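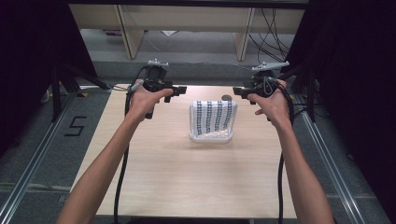

Keeping the Stekus Grippers Running
Sevim Türkmen and Isauro Arellano

Our job this term was looking after the two hand-held grippers at station 5, and we loved it! Finger pads take the most abuse, so we check them before every session. 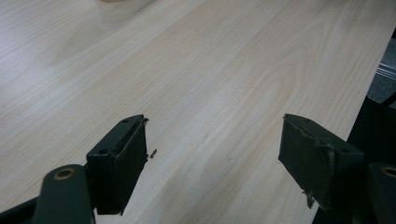

When should a pad be replaced?
As soon as its edge starts to lift - we swap both sides together.

Cables come next. We leave slack for a full arm's reach, then test on the plastic box.

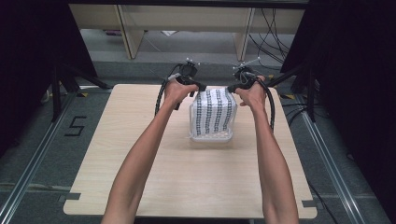
Still to do
Try the thicker Brilteneo pads in June.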